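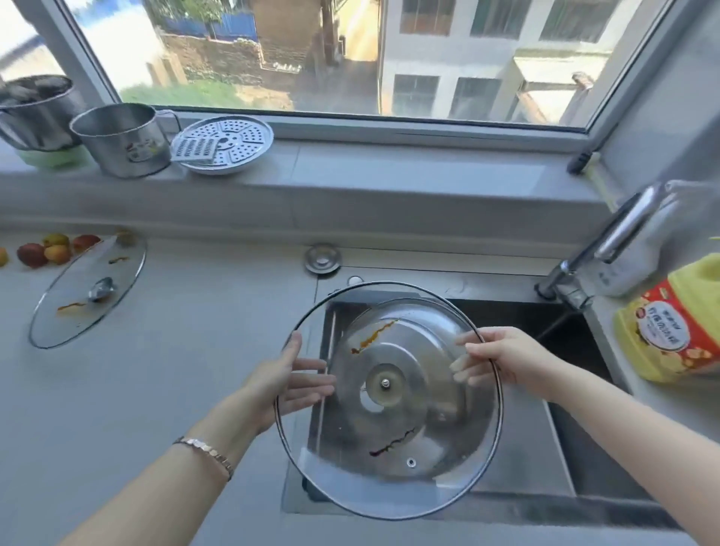

Foster home safety check, with my notes

Hi, Deisy Huamán here! I fill one of these out before every new foster comes home from Kikalen Cat Rescue, and this round is for Mendari and Pacheco, two very nosy brothers. Done Jan 31, 2021.

1. Window screens: OK. I pushed on every corner, and the bedroom one that popped out in August is holding now.

2. Blind cords: FIXED. Pacheco chews anything stringy (ask my poor headphones), so they're all wrapped up high on cleats.

3. Houseplants: NOT OK YET. The lilies went to my sister's the day I signed up to foster, but there's still a pothos on top of the bookcase and I don't trust Mendari's jumping one bit. It's going to my office.

4. Kitchen: OK. Stove knob covers on, trash can has a locking lid, dish soap and sponges live in the cupboard. Please don't leave dishes with onion or garlic sauce soaking, these two will lick anything!

5. Washer and dryer: OK. Doors stay shut, and I look inside before every single load.

6. Hiding spots: PARTLY. I blocked the gap behind the fridge with a board, but the couch has a hole in the lining underneath. Staple gun this weekend.

7. Carriers: OK, both latches click. One for each boy, by the front door.

8. Emergency numbers: on the fridge, with the vet's on top and poison control under it.

Recheck items 3 and 6 before pickup.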